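Getting Up the Goltside Ridge
A cable line, a hut and a long walk down

The Goltside cable line climbs from the valley station at Cluven to a concrete platform below the ridge. Cabins leave on a fixed timetable in summer and on demand once the September crowds have thinned. Each cabin holds 56 passengers standing, fewer when the rear section is fitted with bicycle racks.

The line was rebuilt in two stages. The lower section received new track ropes and a new drive motor. The upper section kept its original towers, which were sandblasted, inspected and repainted. Total length is 3,635 meters, measured along the rope. Wind is the usual cause of closure. The operator stops the upper section first and runs the lower one as a shuttle to the middle station, where a marked path continues on foot.

Most visitors use the cable line for the view from the platform and return by the same route. The path east to the Zuccaro hut takes more effort. It leaves the platform by a steel stair, crosses a band of broken limestone and follows the crest for most of its length. Two short sections are fitted with fixed cable. A helmet is recommended on both, and small children should be roped. There is no water between the platform and the hut.

The hut has 50 bunks in four rooms. Blankets are provided; sleeping bag liners are required and can be rented at the desk. Dinner is a single sitting. Payment is in cash when the data link is down, a frequent condition in poor weather. Day visitors may use the terrace and the drying room but not the upper floor.

Gaspard Le Goff has run the hut for the past several seasons and keeps the path register. Walkers sign out in the morning with their route and expected arrival time. The register is checked by radio against the one at Cluven each evening.

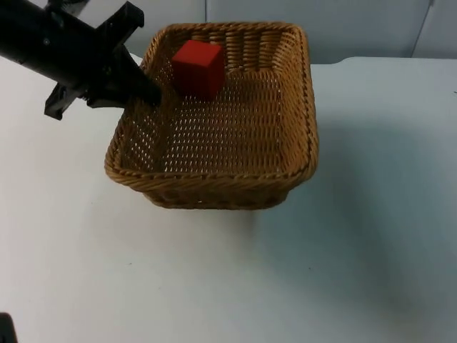 According to Senyo Gyamfi, the register is the part of the system most walkers ignore, and the descent to Clerkero is where that matters. The path drops through forest with no phone signal, and a party that changes its plan at the hut has no later chance to report it.

The descent starts behind the hut, at a signpost with red and white bands. The first hour is steep, on loose stone, and poles are useful. Below the tree line the surface improves and the path joins a forestry track at a wooden bridge. From there the grade is even. In wet conditions the track is preferable to the shortcuts that cut its bends, several of which have washed out.

Clerkero has a bakery, two guesthouses and a bus stop. The bus to Cluven follows the valley road and is numbered 266. The last departure is earlier than the last cabin down from the ridge, so walkers with a car at the valley station should check both timetables before leaving the platform. Tickets for the cable line are not valid on the bus.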